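Search this site Enter keywords Go

Finishing a Maple Activity Board for Shape Blocks
4 min read
Last updated: October

A plain maple board makes a good base for shape and color sorting. It stays flat, gives small plastic blocks a stable surface, and wipes down easily if the finish is right. The steps below cover surface prep, oiling, and a first layout. Sizing and edge gluing are covered separately in the Plotham panel notes.

Materials

Maple panel, cut to size
Sandpaper, 120, 180 and 220 grit
Food-safe oil (Trinh Phùng tested this procedure with Harries board oil)
Lint-free cloths
Plastic shape blocks in at least two colors

Step 1. Check the panel

Lay a straightedge across the grain at both ends and in the middle. Reject a panel that rocks. Small tight knots are acceptable. Press each one with a fingernail; if it moves, fill it with clear epoxy and let it cure overnight.

Step 2. Sand

Work with the grain, starting at 120. Vacuum the surface between grits. Stop at 220 — anything finer closes the surface and slows oil absorption. End grain needs extra passes at 180 or it will darken more than the face.

Step 3. Ease the edges

Break all the sharp edges with 180 grit on a flat block. Four strokes per edge are enough. A heavy roundover gives up flat area, and blocks placed near the edge will tip.

Step 4. Oil

Apply a thin coat, wait 20 minutes, and wipe off the excess. Repeat the next day. Spread used cloths flat outdoors to dry before disposal. The board can be handled after a day, but follow the cure time on the can before giving it to children.

Step 5. Set out the blocks

Put the board on a level surface. Stand each block on a flat face with its outline facing up. Mix the colors across the board so that sorting by color and sorting by shape give different groups. Leave finger room around most pieces, and put a few close together for practice in picking one block without moving its neighbor.

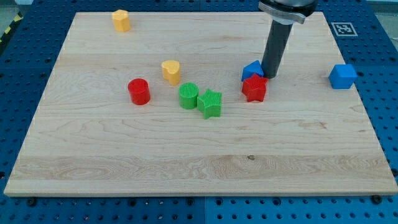
Mixed layout on maple: stars, cylinders, a heart and a triangle, with the two green pieces set close together.

Step 6. Adjust the difficulty

For beginners, use two shapes and two colors. Add shapes before adding colors. Ribbed and smooth blocks can be sorted by touch once the first two sorts are easy.

Care

Wipe with a damp cloth and dry at once. Do not soak. Re-oil when the surface looks dull.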